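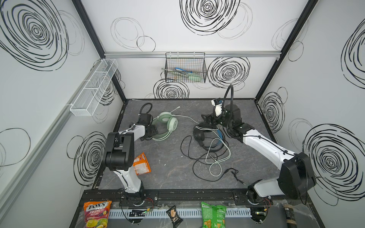

Remance Reports Results on Two-Arm Handling of Tangled Headphones and Cables

TURNITZ – June 16, 2020 – Remance, a robotics research company, today released the results of a study on how two robot arms can learn to separate and move headphones whose cables have become tangled. The work was carried out at the company's Turnitz laboratory under a project named Barkitz.

Cables are hard for robots. A rigid part has one shape, and a planner can work out where every point on it will be after a move. A cable can lie in any number of ways, and pulling on one end often moves something else on the table. Headphones combine both problems in one object, with a stiff headband, soft cushions and a long cord.

The Barkitz method, called Ban, splits the job between the two arms. One arm holds an item still while the other works on the cable. Ban decides which arm takes which role before each grasp, and it can switch the roles partway through a task if the first choice leaves an arm reaching across the other.

Training used 622 demonstrations recorded by human operators, who guided both arms through the task from start to finish. The items included over-ear headphones in several styles, with other everyday goods left within the work area. No demonstrations were removed for being slow or untidy. The team found in early work in February that a model trained only on clean runs did poorly once a cable caught on something.

Ban was then tested in 216 trials on arrangements that were not part of the training set. It completed 133 of them without help. A trial counted as complete when the chosen headphones had been lifted clear of all other items and set down apart from them. The same model with fixed arm roles was run on the same arrangements and completed fewer.

Views from the wrist cameras made the largest difference in choosing a grasp. From a fixed camera, a headband and an ear cup can hide one another, and a thin cable may be lost against the surface. A close view shows the gap between the parts and where a finger can pass.
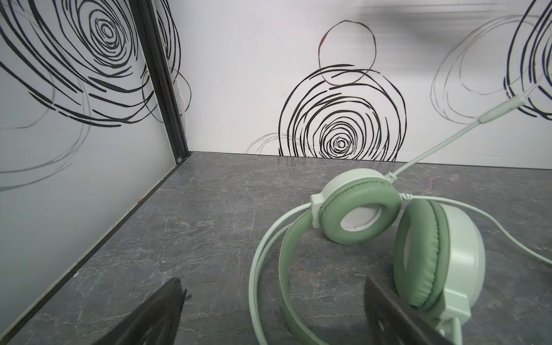
Wrist camera view of a green and white headset, with the gripper fingers in the foreground.

Most of the failed trials fell into two groups. In the first, the gripper closed on a headband and a cable together, and the second item came up with the first. In the second, the arm holding an item let go too early. Ban has no sense of touch – it works from camera images and joint positions alone – and the team expects that force readings at the fingers would reduce both kinds of failure.

The study covers one type of work area and one pair of arms. Remance has not tested the method on other hardware, and the results should not be read as a measure of how it would perform on a sorting or repair line.

A technical report with the full trial results is available on request. The next phase of Barkitz will run for 12 months and will add charging cords and power adapters to the set of items.

About Remance
Remance develops and tests learning methods for robot arms that handle everyday objects. The company is based in Turnitz.

Print this page | E-mail this page

Last updated: June 16

Contact | © Remance. All rights reserved. | Back to top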